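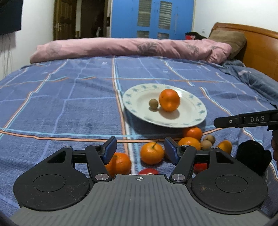 *Figure 1. Produce types covered in this report: orange, kiwifruit, mandarin and tomato.*

# Water Loss in Whole Fruit Stored at Room Temperature

Project report, Introductory Food Science
Fraser College

## 1. Background

Fruit continues to respire after harvest. It takes in oxygen, gives off carbon dioxide and heat, and loses water through the skin and the stem scar. Water loss is the main cause of weight loss in the first days of storage. It also changes texture well before mold or decay can be seen.

The rate depends on the difference in water vapor pressure between the inside of the fruit and the surrounding air, and on how easily vapor passes through the outer layers. Citrus peel has a waxy surface over a thick, spongy inner layer. Tomato skin has almost no open pores, so most vapor leaves through the stem scar. Kiwifruit has a thin skin covered in fine hairs.

Small fruit has more surface for each gram of flesh than large fruit of the same shape. All else being equal, a mandarin should lose a larger share of its weight than an orange over the same period.

## 2. Question

Which of the four produce types loses the largest share of its starting weight over seven days at room temperature, and does a loosely closed paper bag reduce the loss?

## 3. Materials and Method

All produce was bought at the Zemdale market in August on a single visit. Pieces with cuts, soft spots or missing stem buttons (citrus only) were rejected. Each produce type was split into two groups of 15 pieces. One group was stored open in a single layer. The other was stored in brown paper bags folded once at the top.

Weighing was done on a Forkine bench scale with a capacity of 3,000 g. Every piece was numbered on a small paper label held with a rubber band, and the label and band were removed before weighing. Pieces were weighed at 8 a.m. each day, in the same order, and turned a quarter turn when put back.

Temperature and relative humidity were recorded with a Utunis logger placed at shelf height. The mean relative humidity over the storage period was 62 percent. The room had no direct sunlight, and the ventilation fan was left off.

Weight loss was calculated as:

`loss (%) = (starting weight - final weight) / starting weight x 100`

## 4. Results

The produce types are ranked below by mean share of weight lost in the open groups.

| Rank | Produce | Effect of paper bag |
|---|---|---|
| Highest | Mandarin | Clear reduction |
| Second | Kiwifruit | Clear reduction |
| Third | Orange | Small reduction |
| Lowest | Tomato | No clear difference |

Daily loss in the open mandarin group was close to constant. The open kiwifruit group lost weight faster at the start of the week than at the end. One tomato in the bagged group split near the stem scar and was left out of the mean.

The rank order in the bagged groups was the same as in the open groups.

## 5. Discussion

The mandarin and orange results agree with the surface area argument in Section 1. Peel thickness may also contribute, but it was not measured, and the two effects cannot be separated with this data.

The tomato result fits the view that the stem scar controls most of the loss. A follow-up test could seal the scar with wax on half of the group. This was considered and dropped for lack of time.

The paper bag slows air movement and lets humidity rise a little around the fruit. No logger was placed inside a bag, so the size of that rise is unknown. The bag also traps some ethylene, which can speed up ripening in kiwifruit. Firmness was not tested, and a bag that saves weight may still shorten the useful life of the fruit.

## 6. Sources of Error

- Handling may have rubbed wax from the citrus peel over the week.
- Respiration removes a small amount of carbon as well as water. The method counts both as weight loss.
- Time between harvest and purchase was not known and probably differed among the produce types.
- Bags were opened once a day for weighing, which let humid air escape.

## 7. Further Work

The test should be repeated at refrigerator temperature with a second logger inside one bag of each type. Surface area could be estimated from the peel, traced onto grid paper after the final weighing.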